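Print this page | E-mail this page

Manipulation in Domestic Settings: notes to accompany the visit to the Plerkier laboratory
February 7, 2024
Wanting Su

These notes cover the demonstration part of the visit. Read them before the March seminar and bring your own observation sheet. The theory of grasp planning was dealt with in handout 81 and is not repeated.

1. Purpose of the demonstration

Plerkier works on pick-and-place tasks in a mock kitchen. The task set is called Grestness. It consists of 154 short instructions in everyday language, such as "put the fruit on the board" or "move the cup away from the plate". Each instruction is given to the controller as text. The objects are then moved to new positions and the instruction is given again.

Ans Lambrechts, who ran the session, stressed that a success rate means little without a description of the starting layout. An object standing clear of its neighbours is a different problem from the same object with a box lying against it.

2. Layout of the work area

The work area is made up of several surfaces. Students should note the change of height between the wooden tabletop and the round board on the marble counter, as a fixed approach height cannot be used for both. 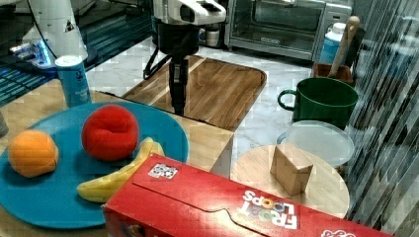 The gripper has two fingers and was set to approach from directly above. This suits the orange and the apple, which may be taken across the middle. The banana is harder. It is curved, so the angle of the wrist matters, and with the cereal box lying over part of it the planner must either grasp the free end or shift the box first. The clear plastic lid is a further difficulty, transparent objects being poorly measured by most depth sensors.

3. Points to record

(a) The height at which the fingers stop before closing.
(b) Whether the cable limits rotation of the wrist.
(c) The order in which objects are moved when one covers another.
(d) The reason given for each failed grasp: detection, planning or slip.

4. Data

The log supplied by Plerkier holds 1,752 attempts. Use the first 100 only for the written exercise. Failures are marked in the last column. Blank entries are attempts stopped by the operator and should be left out of the count.

Further reading is listed under Drudulness on the course page.

Contact the course office | Copyright Plerkier | Back to top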